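3.2 Storage of dried beans in the household trial

The household part of the study was run in Dusville, where most families buy dried beans once or twice a year and keep them at home until they are used. Forty households took part. Each was given the same lot of beans and asked to store it for 12 weeks in the place where it normally kept dry food. Kitchens, hallway closets and unheated porches were all used, and we did not try to even out the differences between them.

Beans were handed out in portions of 300 grams. Half of the households received paper sacks folded over twice at the top, and the other half received plastic bags with a zipper closure. The sacks came from Farkas and were of the kind sold for flour. Households were told to open their package once a week, take out a spoonful for cooking or discard it, and close it again in the usual way.

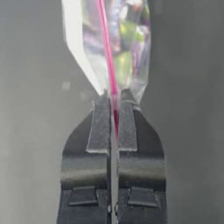 Figure 4. Clear plastic zipper bag, held at its lower end.

Moisture content was measured at the start of the trial and again at the end by oven drying. Cooking time was measured by the method of Garside, in which soaked beans are simmered and tested one at a time until most of the sample can be pierced with a blunt pin. Roy Garside supplied the pins and checked the first set of readings against his own.

Beans kept in paper followed the humidity of the room. Those stored on porches gained moisture through the wet part of the season and lost it again after January. Beans in zipper bags changed much less, although a few bags had gained nearly as much moisture as the paper sacks. In most of these cases the household reported that the zipper had not always been pressed shut along its whole length — a problem that came up often in the exit interviews. 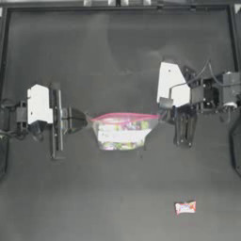 Figure 5. Plastic bag suspended over a dark gray work surface.

Cooking time rose in both groups. The increase was larger for beans kept in warm kitchens than for those kept on porches, and the type of package made little difference once room temperature was taken into account. This agrees with the storage curves produced by Cimodel, which treat temperature as the main cause of hardening and moisture as the second. The model predicted a slightly faster rise than we found. We think this comes from the weekly opening, but the trial was too short to settle the point.
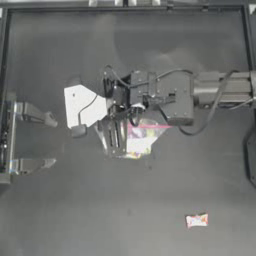

3.3 Insect damage

Insect damage was scored by eye on a scale from 0 to 4, with 0 meaning no holes in any bean of the sample. Most packages scored 0 at the end of the trial. The higher scores were found in paper sacks kept near other grain, mainly in houses that also stored feed from the Fomar mill.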